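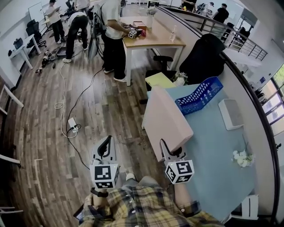 The Jandivard workshop on the upper floor of the old Fillton building has a new build on its benches, and it has the whole place talking. Members are putting together pairs of hand-held grippers that record how people pick things up and put them down, so that a robot arm can learn the same moves later. The project goes by the name Garside, and anyone with a membership can join in!
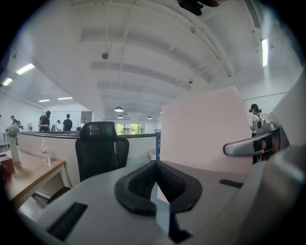

A gripper at desk height in the shared workspace.

It began in February with a single pair and a lot of sanding. The group has now logged 173 practice runs and hopes to reach 1000 by summer, which would be a great haul for a shared shop.

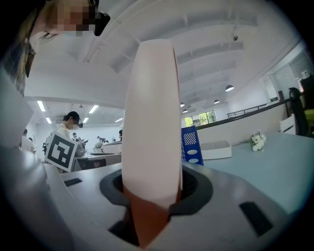 Garside keeps its practice jobs close to home, with the kind of tidying anyone does on a desk. The shallow white tray and the small bunch of white flowers are regulars – thin stems are a real test of a light grip, and members love trying them.

Parts for each pair come from Hinatel, a small supplier that also lent the group 3 spare sets. Next up is a lighter handle,

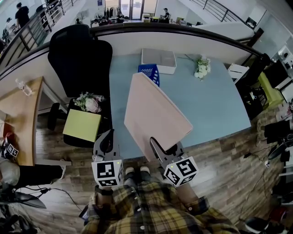 and after that a home kit, so members can build a pair at the kitchen table and bring it in for calibration. Build nights start at 7 p.m.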